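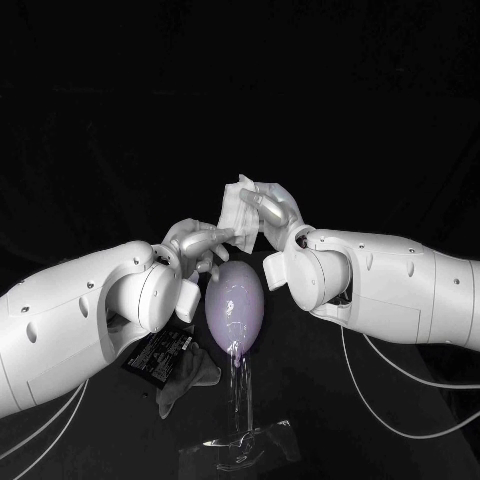
by Elif Naz Dönmez

Thursday, June 20, 2019

Two hands, one balloon

So I finally got my turn with the Julari! If you read my spring posts you'll know I've been on the waiting list for the two-arm hire package since October, and I had more or less given up on it when Risuson emailed to say a slot had opened up. You get both arms, both hands, a table mat and a phone number for help, and it costs $2,226 for the week (delivery included, stairs not included, ask me how I know).

I've already reviewed the Workell, which has plain two-finger grippers, and I loved it for boxes and bottles. Soft stuff was a different story. That's why I spent nearly all of my Julari week on thin, crinkly, annoying things – tissue, plastic film, little packets – and why there's a lavender balloon in all of these. I wanted something in the middle of the table that would make me nervous.

The top picture is my favorite of the bunch. The right hand has the tissue between its thumb and fingers and the left index finger is reaching over to it, right above the balloon. Look at how close together those hands are! With the Workell I kept the arms well apart and still had them bumping into each other. I also like how gently that tissue hangs, all in folds. Paper is where I'd expect a stiff hand to give itself away.

Scissors, and a bag to use them on

These are ordinary scissors with yellow handles, nothing adapted. The left hand is pinching the plastic bag low down on one side and the right hand has brought the blades up to the top corner, with the balloon just underneath. I took a step back from the table for this one, I'll admit. Getting the fingers set on the handles was the fussiest part of my whole week and I'd love to see a preset for it in the next update. If you hire the kit, do your scissors practice on paper first. Also, you can see into the wrists from this side, reddish wiring and all. I'd pay a bit extra for a cover.

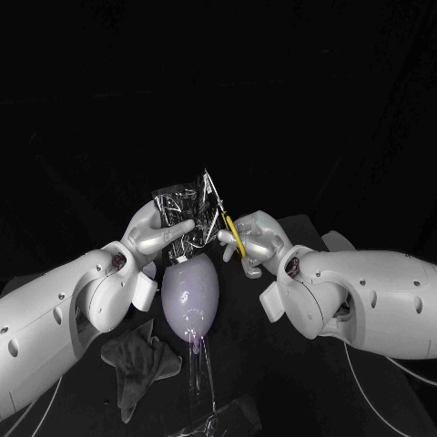
The table between jobs

I wanted a wider one so you can see how much room the thing takes up. Both arms come in from the sides and the middle of the table is yours. The two packets with the round white pads are standing up next to each other, there's a black foil packet lying in front with the gray cloth, and the little brown bottle is back behind the balloon, half hidden by the right hand. The clear stick under the balloon is taped down. Please buy decent tape! Mine has wrinkles in it and one bit that's curling up, and it bothers me every time I look at it.

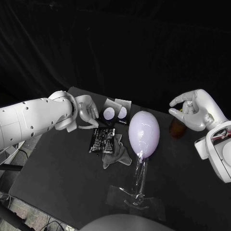 Would I hire it again?

Yes, for soft things. For boxes I'd go back to the Workell and keep the difference. The help line was great (I called twice and got the same patient person both times), but the manual is 84 pages and the part I needed most, on hand presets, gets 2 of them. Tokgöz has a similar package coming and I've put my name down for that as well – more pictures when it gets here.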